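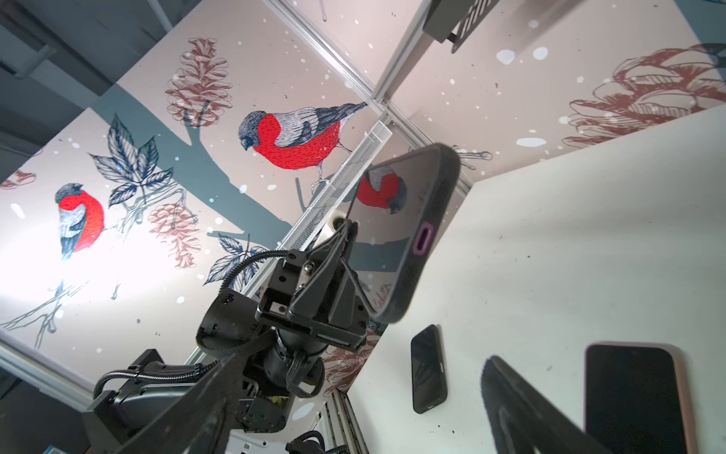

**Slide 1: Scope**
Counter services at the Granddale consular office, March figures only. Passport renewals are handled by post and are left out.

**Slide 2: Volume**
- 2,896 applications received, all categories
- 566 needed a second visit
- Main cause: wrong photocopies, then missing translations
- Tariq Mohmand has the breakdown by form type. Refer detailed questions to him.

**Slide 3: Appointments**
Booking moved to Ustisero at the start of the month. Walk-ins are still taken until 11 am for emergency travel documents. Say this twice; the printed leaflet has the old hours.
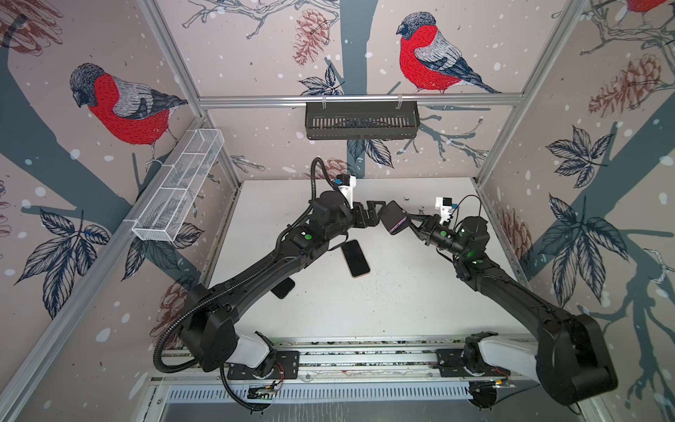

**Slide 4: Payment**
Card payments are now taken at both windows. Cash is accepted in exact amounts only. 109 refunds were issued, of which 95 were duplicate charges. The remainder are with Ji-hoon Hong for checking against the till record.

**Slide 5: Frei sub-office**
Open two mornings a week. Notarial acts only. Documents go to Granddale for sealing and come back within four working days.

Pause for questions before slide 6 (fee table). Read out the new fee for certified copies, then hand over to Tariq.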